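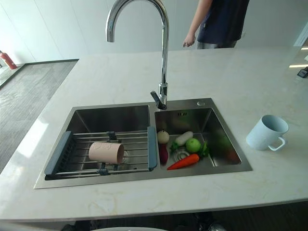
Tratby Worktops began in a rented unit in Zollberg, where Tyra Isaksson cut stone for other fitters before taking on her own customers. We now measure, cut and fit kitchen and utility room worktops for homes across the district, and most of our work comes from people whose neighbours have used us. A typical job is an island with a sink set into it, such as a white marble-patterned top with a double-basin steel sink and the tap rising between the two basins. We also do plain straight runs, windowsills and upstands.

We have 2 workshops. The one in Zollberg handles cutting and polishing. The Wuisan workshop, opened in June, keeps the slabs and has a small showroom at the front.

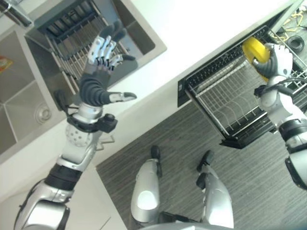
Customers are welcome to walk through the slab store and choose the piece their worktop will be cut from. There are usually 300 slabs in stock, and offcuts are sold separately at the back — bring your measurements.

Last year we fitted 506 kitchens. Each is measured by the same person who comes back to fit it. Seals and adhesives come from Kostex, and we leave a tube of matching sealant behind when we finish.

Quotes are free and stay open for two months. The Wuisan showroom opens at 9 am. Please ring first if you want to see Tyra.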